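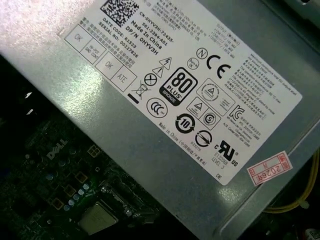 Power supply label, DP/N 0HYV3H

Keep the old Dell going for a slide scanning project, or buy something new?

Posted by Sania, 20 April 2026

Hello everyone, and thank you in advance for reading, I know I go on a bit. My aunt in Duvbridge passed her slide collection along to me in November, 700 of them in those gray plastic trays, and I have finally cleared the dining table so I can start scanning. They go back to before my mother was married and several of the trays have her handwriting on the lids, so I would really like to do it properly and only do it once.

The computer I have for the job is an old Dell desktop that used to live in my husband's office. It's not fast, but it starts up every time and it has nothing on it I care about, so I thought it could just sit there with the scanner and be the slide machine. My son says I'm being silly and should buy a new laptop. I've done 20 slides as a test and each one took longer than I expected, but I can't tell if that's the computer or the scanner or me fussing with the dust brush.

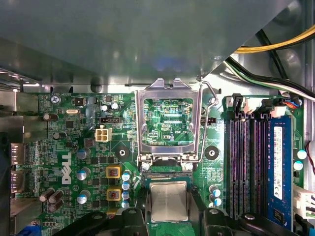 My other worry is where everything ends up afterward. I'd hate to spend the whole summer on this and then have the hard drive go. My cousins would all like copies too, and a couple of them don't do anything online, so whatever I end up with has to be something I can hand to a person in a kitchen. Any advice is welcome, including "your son is right," though please say it gently.

Peixoto

Buy the laptop. Life is short. Or send the slides to a scanning place and let them do it, that's what we did with my dad's and they came back fine (upside down, some of them, but fine).

Taseck

Oh, what a nice project! I did my grandparents' slides two winters ago and I'm still finding excuses to show people. I'd keep the desktop. It's paid for, and you can leave the whole setup out on the table and walk away from it, so you'll do a few slides while the coffee's brewing and not feel you have to set everything up again each time.

The thing I wish I'd done from the start was name the files by tray before anything else. I used the tray number, then the slot number, and then a word or two from whatever was written on the mount. I started out with names like "beach" and "beach again" and had to redo five trays, and I was pretty grumpy by the end of it.

Dust first, always. A rubber bulb blower is plenty for most slides, and cotton gloves help if you're like me and eat toast near everything.
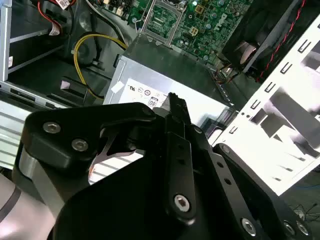
Will a faster computer make the scanning itself go faster?

Mostly the scanner sets the pace. A faster computer helps when you open and edit the big files afterward, and turning off the automatic dust removal in the scanner software will usually save more time than a new machine would.

I'd pick one resolution and stay with it, too. Mixing them made my albums look patchy when I had them printed. 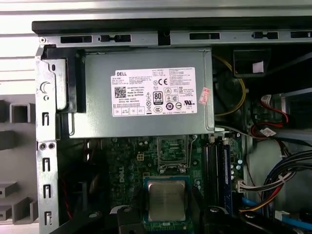
Tadeo Lucero
Community Helper, Photos and Home Archives

Welcome, Sania, and what a lovely thing to be handed. I'm with Taseck on keeping the desktop, with one condition: don't let it be the only place the scans live. Get two external drives. At the end of each scanning day, copy that day's folder to the first one. Once a week copy everything to the second, and keep that one at somebody else's house. If you have any kind of online storage already, that makes a good extra copy, but I wouldn't hold up the project over it.

On the file type, save your master scans as TIFF if you have the room and make JPEG copies for the family. For the cousins who aren't online, a thumb drive plugged into the TV works on a lot of sets, and it's worth trying one on your own TV before you make a stack of them. I also print a small index sheet for each tray and tuck it in with the drive. Older relatives seem to like having the paper to write on, and they'll write down names you would never have gotten any other way.

Please don't throw out the slides when you're done! Put them back in their trays, lids and handwriting and all, in a closet on an inside wall, away from the attic and the basement.

And your test batch being slow is perfectly normal. My first one took me a whole evening, and most of that was looking at the pictures. Come back and tell us how the first tray goes.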